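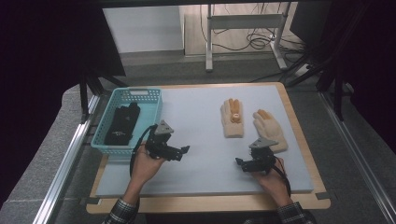 I love work gloves, and I love them most on sorting day, when every pair I own comes out of the shed and has to prove it still has a partner. It sounds like a dull way to spend a Monday evening. I look forward to it for weeks! You learn so much about a glove by laying it flat. Put a black one in a light blue mesh basket, and leave a cream knit pair out on the board with those cheerful orange-yellow fingertips, and you already have the start of a system: one basket for the dark gloves, the knits left out until they've been matched and had their fingers straightened.

The knits are my favorites. Mine come from Kusico, a little shop in Grasodness that keeps them in open bins by the door, and I've never walked out with fewer than two pairs. The rubber on the fingertips gives you a grip on a jar lid or a wet flowerpot, while the bare knit on the back lets your hand breathe (a real blessing in July). They do curl up, though. A fingertip folds over and stays that way, and by the next time you need it you're poking around in there with a pencil.

So I flatten everything first. Palms up, fingers out, cuffs facing me. Then I pair them, left with right, and only after that do I let myself touch the baskets. 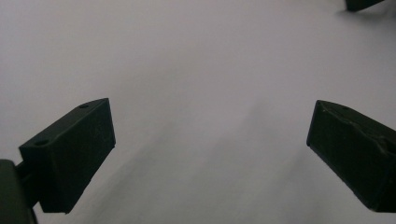
Pale gray, and plenty of it: a plain surface suits a sorting job.

Baskets with holes in the sides are worth hunting down. Air gets through, grit falls out, and you can see what's inside without digging. I keep one for garden gloves and another for the ones I use on the car, and both live on a low shelf where I can grab them with muddy boots on.

Singles get a basket too. I used to throw them out, until a neighbor at the Barroso allotments showed me that plenty of knit gloves fit either hand if you turn them over. I went home and made three new pairs before supper.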